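Warkgate Allotments & Growers Forum > Fruit > Lemons from pips – worth it?

pipsqueak_del
Posts: 371
Three of my lemon pips have come up on the kitchen windowsill and I'm beside myself! Pushed them into a yoghurt pot before Christmas and forgot them completely. Two proper leaves on the biggest. When do I pot on, and will I ever get fruit?
Delali

Old Marrow
Posts: 2796
Well done, but don't hold your breath. Pip-grown lemons can take ten years or more and plenty never bother. If you want lemons, buy a grafted plant. I had a bowlful off mine in its second winter.

seidu_o
Posts: 1796
Oh come on Marrow, let her enjoy it! Mine is from a supermarket pip, it's as tall as my daughter and the leaves smell gorgeous when you brush past. It flowered in year eight – year eight! – and I rang my brother in Ovville to tell him.
Pot on when you see roots at the bottom. Small pot first, something gritty.
Seidu Ofori

Old Marrow
Posts: 2796
Year eight is lucky. And did it fruit?

seidu_o
Posts: 1796
Two. One dropped off in the porch, the other went in a gin and tonic and was magnificent.

tansy&thyme
Posts: 2135
Team pip here too. I disagree about grit though, mine sulked until I moved it into ordinary peat-free with a bit of bark. Rainwater if your tap water is hard. And keep it off the radiator shelf, which is how I lost my first lot.

Also, pick when they still have a touch of green if you can't wait. They're sharper but lovely with fish. I like them on a loud plate, and pink is best.

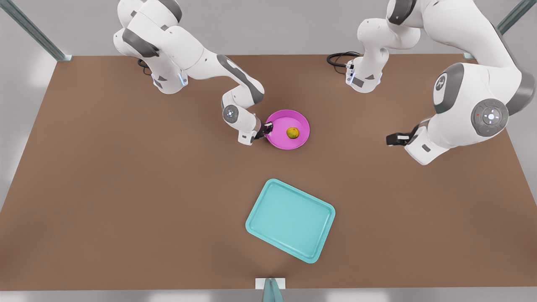
Yellow-green on pink. 

Old Marrow
Posts: 2796
Sharper is one word for it. I leave mine till they're yellow all over. Nice pink, mind.

pipsqueak_del
Posts: 371
Thank you all, this is brilliant! Going to try one in grit and one in bark and keep the third as a spare. Will report back on Monday when I've been for compost. Does it matter if the pots are clay?

seidu_o
Posts: 1796
Clay's fine, just dries out quicker. Names for them yet?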